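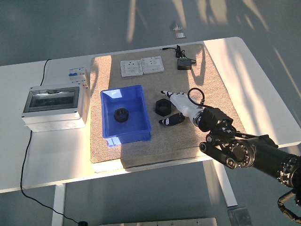

Detector drops the nuts whenever the sun moves across the mat

Posted by Leandro Garrido, 1 October 2021

Hi all, I'm stuck on perception and could use some fresh eyes. My arm holds a powered driver and has to bring the tip over a black hex nut on a speckled beige-gray mat. There's a second nut in a blue bin next to it. With the blinds down my detector (trained on 300 labeled images, Trakley tracker on top) is rock solid. In the sun I get long diagonal shadow streaks over everything, and it starts calling shadow corners nuts! The planner then swaps targets halfway through an approach and the tip wanders off. I've raised the confidence threshold twice and now it misses the nut in the bin. Is this a training problem or a tracker problem?

Vitalii Savchuk

Bit of both, I'd say. I fought the same thing in July. First, lock your exposure and white balance, then re-record with the sun in, at different hours, and add those to the set. Black parts next to a hard black shadow are nasty, so if you have depth, drop any detection that has no height above the mat plane. That one check killed most of my false hits. For the bin, fit a separate plane to the bottom or you'll throw the real nut away too.

Then stop the planner from switching so easily. I make a new target survive 19 consecutive updates before it can replace the old one, and once the approach starts I freeze the ID completely. If the track is lost, the arm backs up and looks again. It's slower, but I can live with that.

hladun_fan

just close the blinds lol

Avuvholm

Agree with Vitalii on freezing the target. Also check your timestamps, mine were off by 2 updates and I blamed the lighting for weeks.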